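Buying the second arm first: how one small workshop planned its equipment budget

Randen makes and repairs miniature furnishings for collectors and for museum shops. The workshop has been going for nine years, and for most of that time its largest purchase was a kiln. Last winter it started setting aside money for robot arms to do sorting, picking up and putting away on the benches. I spent a morning in August with the workshop's manager, who handles the buying and asked that the interview run without names.

We started with the question most small shops ask, which is what the thing costs. The manager doesn't like the question.

"People want the price of the arm," the manager said. "I can give you the price of the arm. It was a little under half of what we spent. If you budget for the arm, you'll be back asking for money in two months."

The rest went to a mount for the bench, gripper fingers, a small camera for the wrist, a computer, cabling, a safety review, and hours. Hours were the biggest item after the arm itself. Randen had put down 50 hours of staff time for setup and training and used all of them before the first month was over.

"I should have tripled it," the manager said. "Next year's plan has it tripled."

Randen got quotes from two suppliers, Clarkel and Petrenko. Clarkel sold a complete package with installation and a year of support. Petrenko sold the arm alone, with parts listed separately. The shop went with Petrenko, mostly so that it could replace pieces one at a time.

I asked whether that had been the right decision. The manager took a while to answer.

"For us, yes. We have two people who like taking things apart. If you don't have that, buy the package. The difference on paper looked big, and then you add the hours back in and it's smaller. I'd say we still came out ahead, but I wouldn't swear to it in front of an accountant."

Delivery was slower than quoted. The arm arrived on time, but the mount came five weeks later, so the arm sat in its crate in the hallway while the payments on it had already begun. The manager now asks for the delivery date of every line on a quote and takes the latest one as the start of the project.

The title of the shop's planning file is Wultura, after a street near the first workshop. It is an ordinary spreadsheet. One tab holds purchases. Another holds what the manager calls the eaters, meaning anything that gets used up: fingertip pads, cable ties, lens cloths, small fasteners, bench covers. In the first six months the eaters came to $584, and $0 had been planned for them.

"It isn't a lot of money," the manager said. "But every one of those was a separate request, somebody driving to the store, a receipt in a pocket. Now there's a line for it and we order once a quarter."

Fingers have their own line. The shop began with one pair and found that no single pair suited everything on its benches. Something that holds a tin of paint well may be hopeless with a bent wire. Ribbed tips helped with thin items. Softer pads were better on glazed pieces, but they wore down faster and picked up dust.

"My advice is to put your worst objects on the table before you sign anything," the manager said. "Don't bring the supplier a nice block. Bring a clip. Bring a teacup the size of a thumbnail. Ask them to show you which fingers they'd use, and then ask what those fingers cost."

Randen made a list of its own objects for this purpose, and it runs to 2,001 entries. The manager admits that is too many for testing, and that most of the list came straight out of the stock system. A shorter list of 15 hard cases was taken from it, and that is the one the suppliers saw. Petrenko marked three of them as outside what its standard fingers could handle. Clarkel marked none, and the manager read that as a reason to ask more questions.

Then there is the matter of space. The manager had measured the arm's reach but hadn't thought much about what else would be within it. Finished and half-finished pieces live on the same surfaces as clips and tools, and clearing a bench for every session takes time that has to be paid for. The current plan is to leave the larger pieces where they are and have the arm work around them.
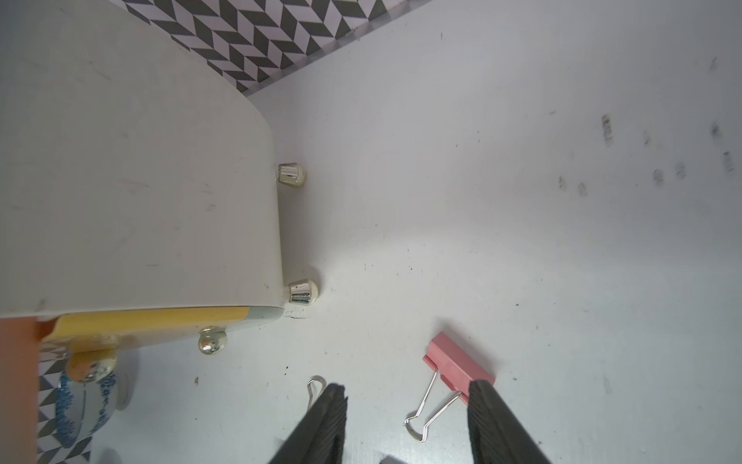
A reader of an early draft, who runs a similar shop, objected to this part and said that a cleared bench is cheap compared with a chipped piece. She would put the money into a second table on wheels before spending anything more on fingers or cameras, and she thought the staff hours in Randen's plan would drop if the work had its own surface.

I passed this on by phone. The manager agreed with half of it.

"A table, sure. We've priced one. But if the arm can only work on a clean table, then somebody is carrying things to the clean table all day, and I'm paying for that too. I want to know what it can do on the benches we have."

For next year the shop has asked for a second arm of the same model. The reason is plain enough: spare parts can be shared, and a repair doesn't stop the work. When Randen's first arm had a joint fault in the spring, it was out for 15 days, and the two people trained on it went back to sorting by hand.

"If I were starting over I'd plan for two from day one, even if I bought the second one later," the manager said. "Same fingers, same mount, same cables. Put it in the budget so the owners see it coming."

The owners have not approved it yet. They want to see the hours from the first arm broken out by task – setup, training, repair and cleaning – and the manager is still filling in that tab. Cleaning is the hardest to work out. Crumbs, grit and dust get onto every bench, and wiping down was never logged as part of the robot work or any other work.

A decision is due in October. In the meantime the manager has asked Petrenko to hold its price on the second arm, and Petrenko has agreed to do so for the arm, though not for the mount.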